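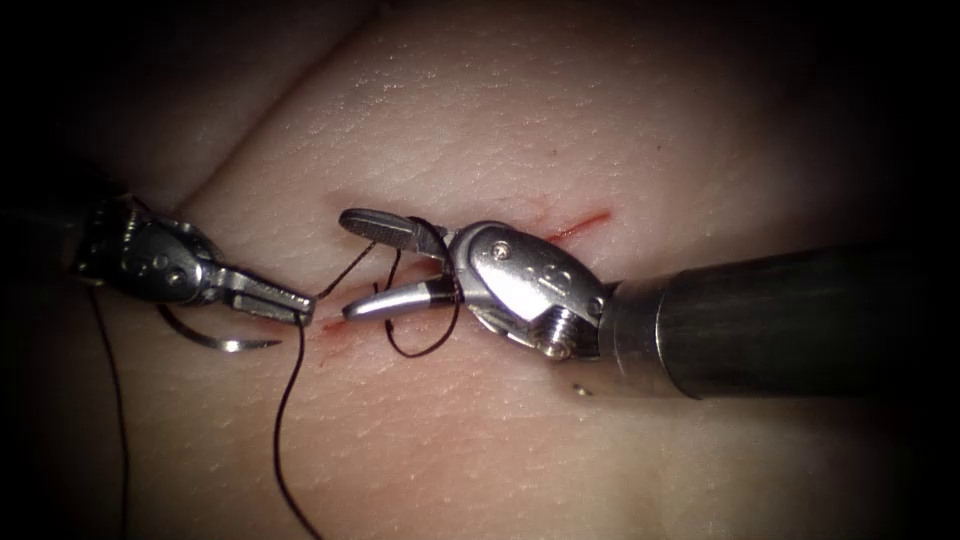 ## Cell notes: what we did to the suturing rig

Regular readers of this newsletter will remember that the last item about the suturing rig was two lines long and said it was fine. It was fine. Then the right wrist started coming back from a full open a hair late, and the Odoi bench has been the busiest corner of the Leven building since.

For those on the mailing list who joined for the pick-and-place stuff: the rig is two arms, a pad of fake skin with a cut in it, and a very long list of things that can drift. It ties knots. It ties them slowly, and when it is out of tune it ties them the way I tie a tie, with a lot of confidence in the early stages and a long pause after.

### The wrist

The jaws are run by cables that go down the shaft and over little pulleys at the wrist. Cables stretch. The book says to check tension every 20 hours of running, and I would like it on record that we mostly do. The lag turned up between checks, on open moves only, and only when the wrist was rolled well over. Close moves were perfect, so naturally we spent the first morning looking at the close side.

What fixed it, in the order we should have done it:

1. Park both arms and take them off the carriages. Cap the shafts.
2. Turn each input disk by hand, end to end, and feel for the spot where it goes soft. Ours went soft in the last bit of travel.
3. Retension on the bench jig. Go up in small steps and cycle the jaws between steps. If you go straight to the number on the card you will overshoot it and have to start over.
4. Put the arms back on and home them twice. The first homing after a retension is more of a rumor.
5. Run the open-close routine with the wrist rolled both ways before you let it near a needle.

The cycle counter on the right instrument read 3400 when it came off. I wrote that on a piece of tape and stuck it to the storage case, where the previous piece of tape already was. Please leave both. One day they will be a spreadsheet.

### Pads and thread

A fresh pad is nicer to look at and worse for setup, in my opinion. The thread slides on it. An older pad with a few runs on it has some grab, and the thread stays more or less where the arm lays it down. Grevham sends them to us in sleeves and I now keep one worn pad back from every sleeve, marked SETUP on the underside, so that we stop tuning on one kind of surface and running on another.

Two things about the thread itself. First, cut it shorter than you want to. Every loop you leave lying on the pad is a loop the jaws can close on by mistake, and the planner has no opinion at all about slack it isn't pulling on. Second, pick up your ends. A trimmed end is dark and thin and sits right where the tracker is hunting for dark, thin things. We lost most of an afternoon to a scrap that the software had promoted to suture.
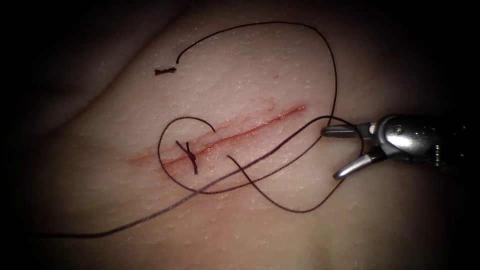 *One knot down, a trimmed end at upper left, and plenty of slack still on the pad.*

The tweezers for this job live in the blue cup. They do not live in my desk, whatever the label maker has been used to suggest.

### Getting the two arms to agree

With the wrist behaving again, the old argument between left and right came back. Each arm is good at knowing where it is. They are less good at knowing where the other one is, and a needle handoff is where you find out. Taking an arm off and putting it back shifts things slightly, even if you are careful, even if you use the dowels, even if you talk to it.

So registration gets redone after every remount. We use the Cekimlow routine, which walks each tip through a set of touch points and then works out the offset between the bases. The limit we set ourselves is 2 millimeters. Anything over that and the arm will still reach for the needle with great conviction, just slightly to one side of it. Wipe the tips before you start and do the touches slowly. I did them fast the first time and got an offset that put the left arm somewhere in the parking lot.

The other setting worth a look is the hover height over the cut. Ours had been raised back in the spring during some other piece of trouble and then left there. Too high and the jaws come down at a slant and push the thread away before they close on it. Too low and they drag on the pad, which loads the cables, which is how you end up reading the first section of this item again. Drop it a little at a time, with the speed turned well down, and have a hand on the stop.

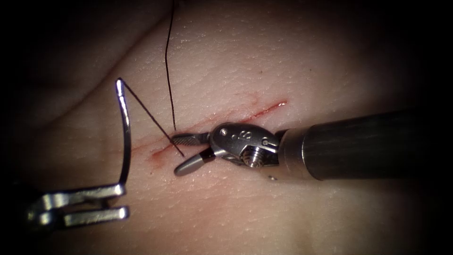 The same goes for grip force on the needle side. There is a temptation to turn it up until the needle can't rotate in the jaws. It works for a day, and then the jaw faces start to polish and you need to turn it up again. Leave it at the card value and fix the approach angle instead. If the needle is still rolling after that, clean the jaw faces with a dry brush – the stiff one, not the one from the coffee grinder – and try again before touching any settings.

### Where it stands

We logged 636 stitches on the pads after the retension, and the late open has not come back. I have taken that as good news and have also ordered a spare set of cables. They should be here in November, along with the second tension jig, which will let us do both instruments in one sitting.

Until then there is one jig, and it goes back on its hook after use. The sign-out sheet is on the cabinet door. If the lag shows up on your shift, write down the wrist roll angle when it happens, park the arms, and leave the tension alone until the bench is free. The card with the current values is taped inside the lid of the controller box, dated 2022-10-08. Any card with an earlier date can go in the recycling.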